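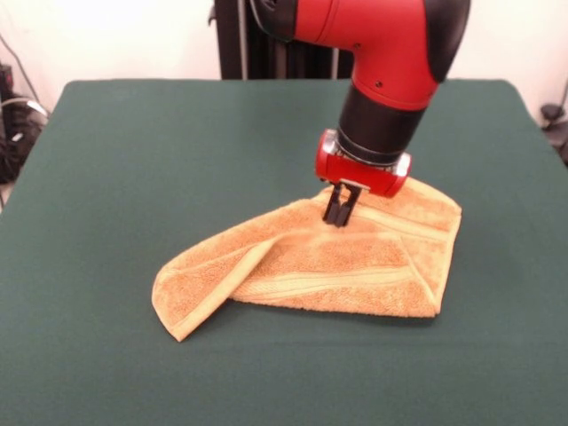
According to Bảo Cao, the old practice of letting each lab set its own grip limits for cloth handling made results impossible to compare between sites. Cao edited the revised guideline that Vonley put into effect on 2024-01-09.

The text covers single-arm cells with parallel grippers working on towels and similar fabric. Finger pads must be inspected every 200 cycles and replaced if worn. Each trial log must state the fabric type, the starting fold and the grip force – a missing entry voids the trial. Operators stay outside the marked zone while the arm is powered.

Worum and Lehner have adopted the guideline in full. Gurport asked for a longer inspection interval and has until August to submit wear data. Section 7, on damp fabric, remains in draft.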